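Trokcombe Workstation Rebuild Guide
Part 8: Fitting and checking the memory
Last revised 03/01/2025

By now you have a clean tower with the side panel off, and this is the part I look forward to every time. Memory is the quickest upgrade you can give one of these big old workstations, and the change when somebody opens a huge spreadsheet on it afterward is a real pleasure to watch. Read the whole part once before you pick up a module. Parts 6 and 7 cover the graphics card and the processor, so if either of those jobs is still open on your sheet, finish it first.

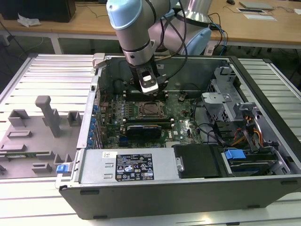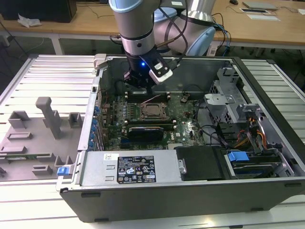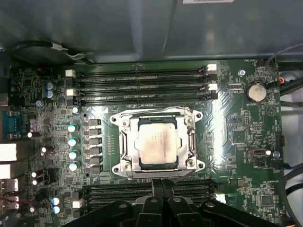
Before you start

You need:
- the tower, lying on its side with the open side up
- the modules from the Phan tray that matches your job sheet
- a wrist strap
- a can of compressed air
- a flashlight (a phone light will do, but you'll wish you had the flashlight)
- small paper labels and a pencil

The job sheet for memory is sheet 447. It has a little map of the slots on it, two banks with the processor socket between them. Turn the sheet until it matches the way your tower is lying and leave it that way for the whole job! Most of the mix-ups we used to see came from someone reading the map upside down. Farzana Sultana redrew it in August with the graphics card marked along one side as a landmark, and it is so much easier to follow now.

CAUTION: Unplug the power cord from the wall and from the tower. Then press the front power button once and hold it for a few seconds. If any light on the board stays lit, stop and wait for it to go out before you touch anything.

CAUTION: Never open the power supply. The label on it is for reading, and everything behind the label stays shut.

8.1 Getting the space clear

1. Lay the tower flat with the board facing up. It should sit without rocking.

2. Clip your wrist strap to bare metal on the case. Painted metal doesn't count. The drive cage is a good spot on most of these towers.

3. Look at the cables coming off the power supply. Lift any that have drifted over the slots and tuck them back toward the drive side. Don't unplug them to get them out of the way unless the sheet tells you to.

4. If your model has a plastic air shroud over the memory, take it off now and set it down with the inside facing up, where you won't lean on it. Some shrouds lift straight out and some have a catch at one end, so feel along both ends before pulling.

5. Give both banks a few short bursts of air, holding the can upright. You'd be amazed what comes out of a tower that has lived under a desk for years.

6. Shine the flashlight down each slot from one end. You want to see an even row of contacts and nothing else. Fluff can be blown out again. A bent contact can't be fixed at this bench, so write the slot number on the sheet and bring the tower to Vicente Quezada.

NOTE: The second bank is usually the awkward one, with the graphics card right beside it. On some boards the card sits close enough that the latches at that end have hardly any room to open. If they can't open fully, go back to Part 6 and take the card out. It takes a couple of minutes and it beats working with your knuckles jammed against a heatsink.

CAUTION: If the processor socket is empty on your board, keep fingers, sleeves, air cans and tools away from it. The contacts inside are very fine. Put the plastic socket cover on before you do any of the steps below, and take it off again when you go back to Part 7.

8.2 Taking out the old modules

Skip to 8.3 if your slots are already bare.

1. Write the slot number on a paper label for each module you're about to remove. Labels first, modules second.

2. Open the latches at both ends of the slot. Press them outward with your thumbs. They move with a small firm click, and the module will rise a little by itself.

3. Hold the module by its two short ends and lift it straight up. If it sticks, check the latches again. Don't rock it.

4. Put the label on the bag the module goes into. Old modules are worth keeping, even the small ones. Tâm Quách builds the loaner machines out of exactly these, and she's delighted with anything that tests good.

5. Look at the gold edge under the light. Dull patches are all right and often wipe away with a dry lint-free cloth. Scratches across several contacts go in the reject box.

8.3 Choosing the slots

This is the bit that looks complicated and is lovely once it clicks. The board wants its modules in matched sets, spread over the slots in a certain order, and that order is on your sheet. The printed numbers next to the slots on the board are the ones that count. Colors on latches differ from one board to another, so please go by the numbers.

1. Find the lowest numbered slot on the board and the same slot on the map. Put your finger on one and then on the other. It sounds silly, but do it.

2. Lay your new modules on the anti-static mat in the order they'll go in. Check that the printing on every label matches. Size, speed and type all have to agree, and mixed types won't work together however nicely they fit.

3. If the machine has one processor and the sheet shows slots grayed out, leave those bare.

NOTE: Got an odd number of modules left over? Put them back in the Phan tray. A tower with fewer modules in the right slots will run better than one with an extra squeezed in wherever there's a gap.

8.4 Putting the new modules in

1. Open both latches on the first slot as far as they'll go.

2. Find the notch in the gold edge of the module. It is off center, and it lines up with a small bump inside the slot. Hold the module over the slot and compare. If the two don't meet, turn the module end for end.

3. If they still don't meet, it's the wrong type of module. Stop there. No amount of pushing will help, and a split slot means a new board.

4. Rest the module in the grooves at both ends so it stands up straight.

5. Press down on both ends together with your thumbs, evenly and quite firmly. New people always press too gently here! The latches should swing in and snap into the notches at the sides.

6. Run a fingertip over each latch. Both should be fully upright and snug. If one is leaning out, open both and seat the module again.

7. Work outward through the rest of the order on the sheet, one slot at a time, and tick each slot as it's filled. Don't save the ticking for the end.

8. Look along the tops of the modules with your eye level with the board. Modules of the same height should make one straight line. A low one or a tilted one shows up straight away from this angle.

CAUTION: The board will flex slightly as you press. Slightly is fine. If it bends enough that you can see it move, check that the board's screws are all in before you carry on.

8.5 First power-on

Leave the side off for this one so you can see the lights.

1. Confirm that the processor and its cooler are fitted, with the cooler fan plugged in. Both need to be there before the tower gets any power.

2. Put back the air shroud and the graphics card if you took them out.

3. Take off the wrist strap. Count nothing in your pockets, just check that no screws or tools are lying in the case.

4. Connect the monitor, keyboard and power cord, then press the power button.

5. Wait. The first start after a memory change can sit on a blank screen for quite a while as the board works out what it's been given. Tibor Veres has saved many a fresh-faced helper from yanking the cord at this point.

6. Go into the setup screen and compare the total memory shown with the total on sheet 447. Write down the number you see, even when it's wrong.

7. Start the Drisska test stick and choose the long test. It needs 57 minutes on our usual build. One clean pass is enough for a loaner, and two for anything that's leaving the building.

If something isn't right

Beeping or a blinking light, nothing on screen: power off, unplug, and reseat every module. This cures most of them.

Total is lower than it should be: one module isn't being seen. The setup screen normally lists the slots one by one, so find the gap in the list and reseat that one first. If the gap stays, swap that module with its neighbor. A gap that moves means a bad module, and a gap that stays put points at the slot.

Test shows errors: note the slot if Drisska gives it to you, pull the module, bag it with TEST FAIL on the label, and start the test over from the beginning with a replacement.

Starts, then restarts over and over: check your order against the map. Then check it again with the sheet turned the right way.

When you've got a clean pass, sign the sheet and slide it under the handle of the tower. Part 9 starts with the drives. Buppha Wongsuwan keeps the blank carriers, so see her before you go hunting through the Taselar shelves.

Related in this guide
Part 5: Cleaning out the case
Part 6: Removing and refitting the graphics card
Part 7: Processor and cooler
Part 9: Drives and drive carriers
Drisska test stick: making a fresh copy
Sorting modules into the Phan tray
Taselar shelf list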